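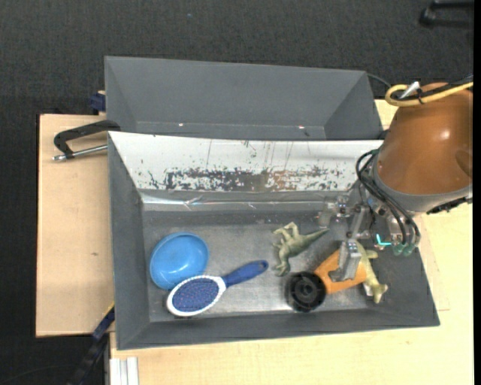

Household Tips: Keeping the Marketing Out of the Kitchen Drawer

Updated Mon 29 April

Every home has a place where promotional material goes to breed. Ours was the drawer under the microwave, which one day would no longer open and, when finally persuaded with a fish slice, gave up 128 separate vouchers, leaflets and loyalty cards. Two were still valid. One of those was for a tyre shop in Distville, and we don't have a car.

What follows is what I've learned since.

Vouchers

Write the expiry date on the front in thick marker the moment the thing comes into the house. Shops print it on the back in grey on slightly lighter grey, and I've stopped believing this is a shortage of ink.

Keep live vouchers in a bulldog clip on the inside of the cupboard door, soonest to expire at the front. Go through them on bin night. If you would have to read the small print to remember what one is for, you don't want it.

A voucher that needs you to spend more than you were going to spend is an advert with a perforated edge. Skarlow sent us £4 off a £100 order of bedding every month for a year. We have 2 beds. I did the sums in the end and the cheapest way to use it was to take up a third person.

Free samples

Shampoo sachets go in the sponge bag, for travelling. Perfume cards are good in a sock drawer for a few weeks, or inside a pair of trainers if you dislike the perfume. Sachets of dishwasher gel should be used the same day, as they split, and it is always over something you iron.

Tea bags in foil: put them in the tin with the others and don't tell anyone. It livens up a dull afternoon.

Tote bags and other gifts

Four is plenty. Past that, they start living inside each other. The thick ones with a flat bottom are worth keeping for the greengrocer's. Thin ones make decent dust covers for a sewing machine or a mixer, printed side inwards unless you want a building society's slogan looking at you over breakfast.

Branded pens should be tried on scrap paper the day they arrive and thrown out if they skip. They won't improve. The exception is the Widmer pen, given away at a kitchen showroom opening some years ago, which has outlived the showroom.

Fridge magnets from takeaways can be peeled and the magnet cut up with old scissors. Stick the bits inside a bathroom cabinet for hair grips and tweezers.

Glossy leaflets

No good for lighting the stove, no good for cleaning windows (the ink smears) and too slippery to line a cake tin box. They do fold into a neat tray for potato peelings, and they are excellent under a paint tin. Takeaway menus are the right weight for wedging a wobbly table. Fold twice, test, fold again.

A polite note on the letterbox stops some of it. Make it short. Ours used to run to a paragraph, and I think the leafleters enjoyed having something to read.

Email offers

Set up a second email address for shops and look at it only when you've already decided to buy something. Then search for the shop's name, and there is usually a code waiting from last week. This works far better than hearing from them at breakfast.

If you put things in an online basket and then go to bed, many shops will write to ask whether you've forgotten something. Some add a discount. Zalance sent me three messages over a colander, each more wounded than the last, and the final one came with free delivery. I had already bought a colander.

Unsubscribe links are at the very bottom, usually in the colour of the background. Do five while the kettle boils.

Launch prices

"Introductory offer" on a cleaning product means it is worth buying one bottle. It doesn't mean six. New scents in particular get withdrawn without a word, and you can be left working through something called Midnight Fig until December.

When a familiar product gets a new label, compare the weight on the old pack with the weight on the new one before you throw the old one out. Rinse and keep the empty if you have to. "New look, same great taste" says nothing at all about grams.

Loyalty cards

Photograph the barcodes and keep the pictures in one album on your phone. The cards themselves are useful for scraping dried candle wax off a table, getting grout out of corners and smoothing the icing on the side of a cake. Wash the card between jobs.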